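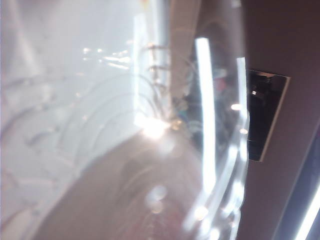 Bits in desk water, fine curved lines in clear plastic

Queue: Office supplies, Jorbridge
Opened by: Finn Dreßler
Assigned to: Helmut Rathjen
Priority: 2
Status: Closed, one item moved to purchasing

Original report

Two things, maybe related. There are small bits floating in the water in one of the clear bottles on our desk. Also, the clear plastic on the desk has curved lines in it, one inside the next, and I can't tell if they are scratches, cracks or just how it was made. We use the square cups from the Kellow carton. I haven't drunk any of the water since I noticed. Can someone tell me if the cups need to go back?

Comment, Helmut Rathjen, 9:20

Please don't use the cups from that carton for now. Questions:
Is the water in the bottle from the shop or refilled at the tap?
Do you feel the lines with a fingernail, inside or outside?
Does a cup leak if you leave it standing on a paper towel?
Is there any packing film left on the cups?

Comment, Finn Dreßler, 9:55

Refilled, from the kitchen tap on our floor. It has been on the desk a few days. I ran a nail over a cup from the carton and can feel the lines on the outside. Inside is smooth. No leak so far but it has only been standing ten minutes.

Film – yes, thin stuff, it tears when you pull it off. A piece was on the rim of the cup.

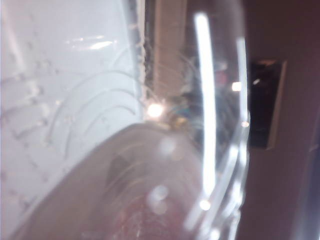

Clear plastic up close. Fine curved lines over the white area, glare to the right of them.

Comment, Helmut Rathjen, 10:40

The lines are hard to judge with that much glare. What I would go by is the fingernail test. A crack usually catches the nail and runs off in one direction. Lines that follow the curve at even spacing are normally from the mold. I took two cups of the same type from the stock room and they have the same lines, outside only, smooth inside.

Steps to do on your side:
1. Pour the old water away. Don't pour it into a cup to look at it.
2. Rinse the bottle and the cap separately. Bits tend to sit in the thread of the cap.
3. Run the kitchen tap for a minute, then fill a clean glass and hold it against something dark.
4. Wash one cup, peel all the film off first, fill it and leave it on a paper towel until after lunch.
5. Do the same with a glass from the kitchen so there is something to compare with.

Move the laptop before you start step 4.

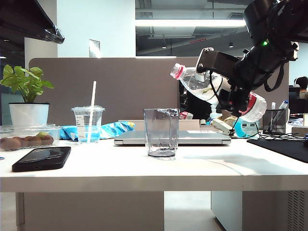
Bottle and square cup at the desk, film at the cup's rim, closed laptop behind.

Comment, Finn Dreßler, 1:35

Results:
Tap water in a clean glass: clear, no bits.
Bottle: rinsed three times. Some small pieces came out of the cap. Refilled, clear.
Cup: towel dry after two and a half hours. No bits in it.
Kitchen glass: same, clear.

I filled a second cup without peeling the film first and got a shred of it in the water. It looks different from what was in the bottle, flatter and see-through. So I think these are two separate problems.

Comment, Helmut Rathjen, 2:15

Agreed. The tap is fine and the cup doesn't leak. I can't say what the bits in the bottle were. Please use a fresh bottle anyway, the refilled ones are not meant to be kept for days.

On the film: I opened the rest of the carton. It should hold 700 cups and many of them have film stuck under the lip. The last delivery from Ostermann didn't have this. Stock list shows 3,245 cups of this type at Jorbridge and 1,001 at Kudville. I have asked Kudville to look at theirs before handing any out.

Comment, Finn Dreßler, 2:30

OK. Can I keep using the ones I have already washed?

Comment, Helmut Rathjen, 2:50

Yes, if the film is off all the way around. Check under the lip as well as on top.

Resolution

Curved lines: same on new stock, smooth inside, no leak. No action.
Bits in bottle: source not identified, gone after rinsing bottle and cap.
Film on cups: open. Moved to purchasing as a complaint to Kellow. Carton set aside in the stock room, second shelf, marked with tape.

Ticket can be reopened if the bits come back in a fresh bottle.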